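Last updated: 1/4/18

Lunch at Bodstead: An Interview with Heather Pryor

The Grurdale Community Dining Service has served a midday meal to older residents of the district for 23 years. It operates from the main dining room at Bodstead and from a smaller room in the Malinowski Building, which opened when the original premises could no longer seat everyone who wished to come. Heather Pryor has directed the service since its second year. She spoke with the district newsletter in her office at Bodstead shortly before the holiday closing.

Mrs. Pryor began as a hospital dietitian and expected to remain one. She came to Grurdale on a one-year appointment to write menus.

"The menus were finished by the spring," she said. "What was not finished was everything else. There was no agreement with the bus company, there was no proper dishwashing area, and we had people eating in their coats. I asked to stay until the heating was fixed. The heating took four years."

At present 698 residents are registered with the service, and the two kitchens prepare some 300 meals on a full day. Registration is free. A resident may attend every day the service is open or only once in a season, and Mrs. Pryor has resisted proposals to remove infrequent diners from the list.

"A person who came last in June may have been ill, or may have been staying with a daughter," she said. "I would like them to walk in and find that we still have their name. It costs us a line on a sheet of paper."

The choice of tableware has occupied more of her time than visitors might expect. When the service began, meals were eaten from institutional plates with thin steel cutlery, all of it inherited from a closed school. Several diners with arthritis found the forks hard to hold, and others with failing sight had trouble finding a pale cup on a pale table.
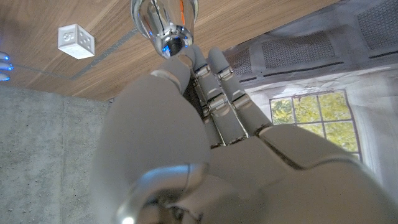
Polished chrome, close up.

Hugo Besnard, the kitchen manager, was also present for part of the conversation. He recalled that the first change was made without any budget.

"We bought a few forks with thick handles and put them in the tray with the others," Mr. Besnard said. "By the end of the week people were arriving early to get one. Then we had to order enough for everyone, and the discussion about money began."

He noted that finish matters as well as shape. Highly polished metal looks well when it is new, he said, but it throws back the light from the windows at Bodstead, and some diners dislike the glare. The kitchens now buy a duller finish for serving dishes. The taps and rails have been left as they were.

Mrs. Pryor was asked whether colored tableware might strike some residents as childish. She agreed that it had been a concern.

"We had one meeting about it that was quite heated," she said. "Mr. Saab stood up and said that he had been a tailor all his life, that he had worn better colors than anyone in the room, and that he would drink from an orange cup if it meant he could see where it was. After that there was very little to debate."

Ghassan Saab, who still dines at Bodstead, confirmed the account by telephone and asked that it be recorded that the soup has improved.

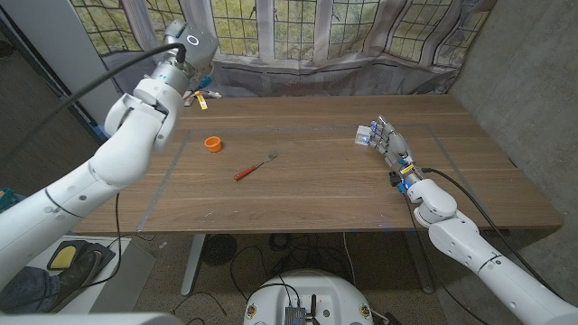
Orange cup and red-handled fork on a wood-grain tabletop.

Transportation remains the most difficult part of the work. Residents in the center of Grurdale can walk to lunch, but those on the upper roads depend on Tramport, the local minibus operator. Under the present schedule the last return trip leaves Bodstead soon after dessert, and diners who wish to stay for cards or conversation must find their own way home.

"I have said to Tramport many times that the meal is half of it," Mrs. Pryor said. "A person can heat a can of stew at home. What they cannot do at home is disagree with four other people about the county road. If we send them off the moment the plates are cleared, we have fed them and that is all."

Tramport has agreed to a trial of a later departure beginning in March. Clotilde Rolland, who arranges the seating at the Malinowski Building, will keep a record of how many diners use it. Mrs. Pryor declined to predict the outcome, although she observed that a similar trial was attempted some years ago and failed because notice of it was posted only in the buses themselves.

On the subject of seating, she holds firm views. New diners are never placed at an empty table. They are seated with at least one person who has attended for a year or more, and after the first month they may sit where they please. Most stay where they were put.

"Lucyna Baran has had the same chair by the radiator since we opened," Mrs. Pryor said. "She has seen out several sets of neighbors at that table. When a new one arrives she explains the rules to them, and I believe she has added some of her own — there is one about the bread basket that I certainly never wrote."

The menu changes every three weeks. Fish is served more often than it once was, and salt has been reduced gradually over a long period. Mr. Besnard said that he has received no complaints about the salt and a great many about the removal of rice pudding, which has been restored.

Asked about her own plans, Mrs. Pryor said that she intends to see the dining room floor replaced before she considers retirement. Estimates have been received from two contractors. The work would require the room to close for ten days, and she hopes to move all meals to the Malinowski Building during that time, with lunch served in two sittings.

"The first sitting will be full and the second will complain that it is late," she said. "We will manage it. Mrs. Baran has already asked whether there is a radiator."

Residents who wish to register may do so in person at either dining room on any day that lunch is served.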